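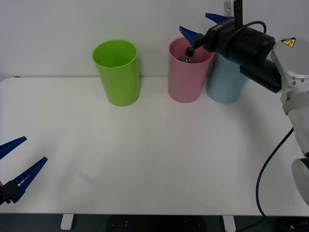

Kavitha Suvarna would like everyone to stop telling her that glass is cleaner. She has been drinking from the same plastic tumbler since college, and she says her water tastes like water.

I wanted to disagree. I had spent the spring reading about Joltness, a bottle that promises to "wake up" whatever you pour into it, and I was in the mood to believe that the thing you drink from matters. The bottle costs 67 dollars. The leaflet mentions structure, vitality and a mineral core, and gives a source for none of them.

So I ran a tasting at home. Ashwin Murthy poured in the kitchen and I drank in the hall – tap water every time, six rounds, half from the bottle and half from a jam jar. I picked the right one twice. Ashwin did no better when we traded places, though he did say one of the jars tasted of apricot.

The company's answer to my email ran to 531 words and pointed me to its customer reviews. I read plenty of them. People sleep better, they say, and their skin has cleared up. Many also say they now drink about twice as much water as before, and I suspect that explains whatever needs explaining.

Suvarna asked what I planned to do with the bottle. It's by the back door, and I use it on the ferns.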